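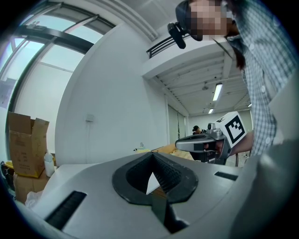
# Checked shirt

A checked shirt is a shirt made from cloth with a pattern of crossing stripes. The stripes run along the length and the width of the cloth and form squares or rectangles where they meet. Most checked shirts have a collar and button down the front. They are worn by men, women and children, mainly as everyday or working clothes.

## Cloth

In most checked shirting the pattern is woven in. The yarn is dyed before it goes on the loom, and the coloured threads are laid out in a set order in both the warp (the lengthwise threads) and the weft (the crosswise threads). Where two threads of the same colour cross, the result is a solid patch. Where a coloured thread crosses a white one, the patch looks paler from a distance. A blue-and-white check therefore often seems to contain a third, lighter shade of blue, though only two colours of yarn were used.

Cheaper cloth may be printed. A printed check is usually weaker in colour on the back, and the lines can drift away from the grain of the cloth, so that the pattern looks crooked once the garment is sewn.

Cotton is the most common fibre. Linen is used for summer shirts, and brushed cotton or wool mixtures for winter ones.

## Types of check

**Gingham** has even squares, normally in white and one other colour. It is light and has the same appearance on both sides.

**Tattersall** has thin lines in one or more colours on a pale ground. It is linked with country clothing in Britain.

**Windowpane** has thin lines set far apart, leaving large open squares or rectangles.

**Graph check** is a much smaller version of the same idea, with fine single lines.

**Madras** is a light cotton cloth first made in southern India, with uneven checks in several colours.

**Tartan** has a repeating arrangement of bands in several colours. In North America the word *plaid* covers tartan and many other large checks.

The names are used loosely in shops, and the same shirt may be sold under different ones.

## Construction

A checked shirt is cut like any other, but the pattern makes mistakes easier to see. Makers try to match the lines across the front opening, at the pocket and where the sleeve meets the body. Matching takes more cloth, as each piece has to be placed at a certain point in the repeat.

The strip of cloth that carries the buttons is called the placket. It may be cut separately and stitched on, or made by folding the front edge over. Some makers cut the placket, yoke or pocket on the slant, so that the squares stand on their corners — this avoids the need to match them.
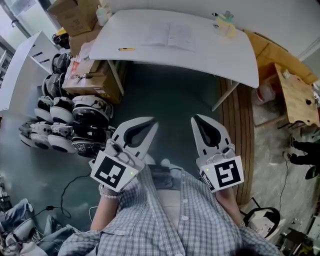 *A blue-and-white checked shirt with white buttons down the placket.*

Buttons are most often white or a colour taken from the cloth. Plastic is usual, with shell found on dearer shirts.

## The Favel trade

Checked shirting was the main product of Favel, a mill town in the Illard valley. The first sheds wove plain sheeting and turned to checks when the local dyeworks began to supply blue yarn in bulk. The standard Favel cloth was a small blue check known in the trade as "forty-four", after the 44 threads in each repeat. It was sold to outfitters for farm and dock work.

At its busiest the Naidu mill, the largest in the town, ran 60 looms on shirting alone. Weavers were paid by the piece, and a length with a wrong thread in the pattern was sold off cheaply at the gate on Monday mornings. These seconds were bought by local families, and the pattern became common in the valley for aprons and curtains as well as shirts.

The trade shrank when outfitters moved to lighter cloth from overseas. The mill closed and 8 of its pattern books passed to the Nandia collection, where they were listed by the textile historian Tegwen Rees. Her list gives the thread order for each cloth but not the dyes — those records were kept at the dyeworks and are lost.

## Care

Yarn-dyed cotton keeps its colour well. Dark checks, especially red and navy, may bleed on to the white in the first few washes and are best washed cool. Ironing along the lines of the check, and not across them at an angle, helps the cloth keep its shape.

## See also

- Dress shirt
- Flannel
- Gingham
- Yarn dyeing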